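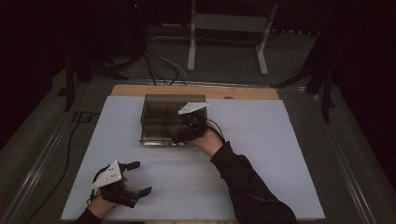
March, bench notes, a bit after 2 in the afternoon. The buttons from the Siron coat are finally getting sorted, and I must say I've enjoyed it far more than the mending itself! I've been using one of those smoky see-through plastic boxes with a lid and a divider inside, and it suits buttons very well – I can tell through the tint that there's something in a section, but the colors all go gray, so anything I need to match still has to come out into daylight. Anathi Kekana wants the horn ones kept apart from the plastic ones, and she's right, the horn scratches so easily.

We have 17 horn buttons, of which 13 are good enough to sew back on. The others have chips at the holes, and I'd like to try filling one before we give up on them (the little one with the amber streak is far too pretty to throw in the scrap jar).
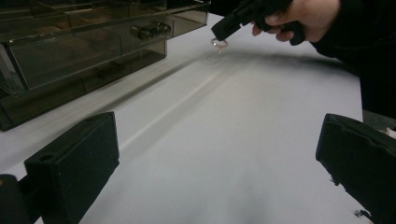 Tane Ashby thinks waxed linen thread is the way to go, and I've come around to it. My cotton shank frayed after 12 pulls, the linen is still holding, and it knots so nicely that I did a second one just for the pleasure of it. Leave a longer shank on the top button, please – the collar is thick there and it puckers if you sew down tight.

Still to do: press the facing, find the beeswax, and ask Anathi whether the cuffs get the small horn ones or the plain black.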